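Forum › Automatisierung › Beschaffung und Kosten
Thema: Budget für Textilhandling, Handgreifer jetzt oder gleich Arme?

kantenfase
Beiträge: 285

Moin,
ich muss bis August eine Investitionsplanung für einen Arbeitsplatz Textilhandling abgeben. Aufgabe: Kleidungsstücke vom Tisch aufnehmen, glatt ziehen, falten. Später soll das ein Zweiarmsystem erledigen, vorerst geht es um Demonstrationsdaten mit handgeführten Greifern.

Stand der Kalkulation:

Handgreifer, paarweise, Angebot Stavley liegt vor
Ersatzfinger, 285 Euro netto je Satz
Kopfkamera mit Halterung
Auswerterechner, vorhanden
Tisch 1600 x 800, Bezug, Beleuchtung
Zweiarmsystem, Richtpreis von Plodgate, Bindefrist läuft ab

Der Einkauf möchte alles in einem Antrag. Mir wäre lieber, die Arme in das nächste Budget zu schieben. Wie habt ihr das gestaffelt? Und was fehlt in der Liste?

drehgeber_ost
Moderator

Zwei Anträge. Die Spezifikation der Arme hängt von Daten ab, die du noch nicht hast: Reichweite, Greifkraft, Öffnungsweite. Wenn du jetzt bestellst, legst du den Flansch fest und zahlst später die Adapter.

In der Liste fehlen Verbrauchsmaterial, Kalibriertargets, Speicher und Personalstunden. Die Personalstunden sind bei uns die größte Position gewesen, größer als die Greifer.

nennweite50

Sehe ich anders. Ein zweiter Antrag kostet dich in einem mittelgroßen Betrieb ein halbes Jahr. Ich würde die Arme als Option mit Preisbindung in den ersten Antrag aufnehmen. Plodgate macht das auf Nachfrage, steht bloß in keinem Standardangebot. Lieferzeit bei uns war 30 Wochen ab Auftragsbestätigung. Wer erst nach der Datenphase anfängt zu bestellen, hat danach eine lange Lücke.

drehgeber_ost
Moderator

Preisbindung ja, aber ohne Abnahmepflicht. Im Rahmenvertrag genau lesen. Uns wurde eine Option verkauft, die nach Ablauf der Frist als Abruf galt.

kantenfase

Den Punkt mit dem Abruf nehme ich mit, danke. Die 30 Wochen stehen so nicht in meinem Angebot, frage ich nach.

Zur Greiferfrage: Stavley liefert starre Finger, Lungu bietet nachgiebige Backen an und liegt deutlich höher. Hat jemand beide an Stoff verglichen?

schmalband

Beide hier im Einsatz gehabt. Starre Finger sind bei Jersey brauchbar, bei Webware mit Naht auch. Bei dünnem Futterstoff rutscht es, egal was im Datenblatt steht. Die Lungu-Backen greifen besser, der Belag verschleißt aber und ist nicht einzeln tauschbar. Auf die Nutzungsdauer gerechnet habe ich keinen Vorteil gefunden.

Wichtiger: Der Handgreifer muss dieselbe Fingergeometrie haben wie der spätere Roboterendeffektor. Sonst sind die Daten nur eingeschränkt übertragbar. Kläre das mit Plodgate, bevor du bei Stavley unterschreibst.

nennweite50

"Kein Vorteil" würde ich so nicht stehen lassen. Rechne die Fehlgriffe mit. Bei uns waren die nachgiebigen Backen nach einem Quartal günstiger, einfach durch weniger verworfene Durchgänge. Kommt natürlich auf das Material an.

schmalband

Das setzt voraus, dass verworfene Durchgänge Geld kosten. Wir behalten sie und markieren sie. Fehlgriffe mit anschließender Korrektur sind im Training verwertbar. Deine Rechnung gilt für Betriebe, die nur saubere Läufe behalten.

nennweite50

Akzeptiert. Dann bleibt es eine Frage der Auswertung und gehört in die Annahmen der Kalkulation.

kantenfase

Nehme ich als Annahme auf, mit beiden Varianten als Rechnung.

Noch eine Frage zur Software. Stendier bietet Aufzeichnung und Synchronisation als Jahreslizenz je Arbeitsplatz an. Lohnt das gegenüber Eigenbau? Wir haben einen Entwickler mit halber Stelle.

taktzeit_null

Halbe Stelle reicht für den Eigenbau, aber dann macht er sonst nichts mehr. Zeitstempel zwischen Kopfkamera und beiden Greifern sauber zu halten ist lästiger, als es klingt. Wir haben drei Monate verloren, bis die Drift im Griff war. Lizenz für ein Jahr nehmen, Rohdatenexport vertraglich festhalten, danach neu bewerten.

drehgeber_ost
Moderator

Beim Export auf das Format achten. Proprietärer Container mit kostenpflichtigem Konverter ist kein Export.

Und Speicher bitte als eigene Position. Unser erster Ansatz war nach kurzer Zeit zu 73 Prozent belegt, bei nur einem Arbeitsplatz.

nennweite50

Den Tisch führst du nur als Sammelposten. Reicht da eine blanke Platte? Bezug macht bloß Arbeit, er verrutscht und muss gewaschen werden. Würde ich streichen.

schmalband

Auf blanker Platte kommt der Finger nicht unter den Stoff, ohne aufzusetzen. Mit starren Fingern verbiegst du dir irgendwann die Spitzen. Außerdem spiegelt beschichtete Platte unter Deckenlicht, die Kopfkamera regelt dann ständig nach. Ein matter Bezug ist die billigste Position der ganzen Liste.

nennweite50

Matte Platte lackieren. Einmalige Ausgabe, keine Falten.

kantenfase

Zwischenstand meinerseits. Antrag 1: Handgreifer, Ersatzfinger, Kopfkamera, Lizenz für ein Jahr, Speicher, Tisch mit Zubehör, Personalstunden. Antrag 2: Arme, mit Preisbindung ohne Abnahmepflicht, sofern Plodgate das schriftlich gibt. Fingergeometrie kläre ich vor der Bestellung. Offen ist damit nur noch der Tisch.

taktzeit_null

Eine Anmerkung zu Antrag 1: Ablagefläche neben dem Arbeitsplatz einplanen. Rollwagen oder Beistelltisch. Kostet fast nichts und fehlt in jeder Kalkulation, die ich bisher gesehen habe.

schmalband 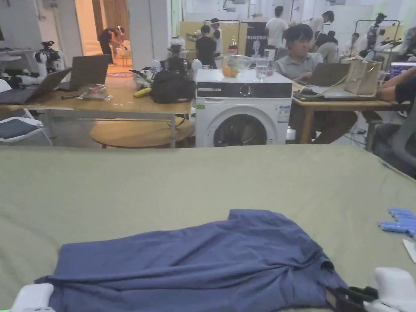
Den Posten Tisch würde ich in Platte, Bezug und Ablage aufteilen, dann lässt sich der Bezug auch einzeln nachbestellen. Beim Bezug zuerst die Farbe gegen die Ware prüfen: Dunkelblau auf Salbeigrün trennt sich gut, und der Umriss ist auch dort noch lesbar, wo der Stoff zusammengeschoben liegt. Das Tuch wirft leichte Falten, insofern hat nennweite50 einen Punkt. Spannklammern an der Tischkante in die Liste aufnehmen, dann ist das erledigt. Für die Ablage spricht der blaue Gummihandschuh rechts auf dem Grün. Solche Teile gehören auf den Beistelltisch, ebenso Papier, vor allem wenn das Kleidungsstück selbst blau ist und die Segmentierung über Farbe läuft. Als Mengenansatz für den Bezug nimm zwei je Arbeitsplatz, einer liegt auf, einer ist in der Wäsche. Zur Lackierung kann ich nichts beitragen, haben wir nie getestet.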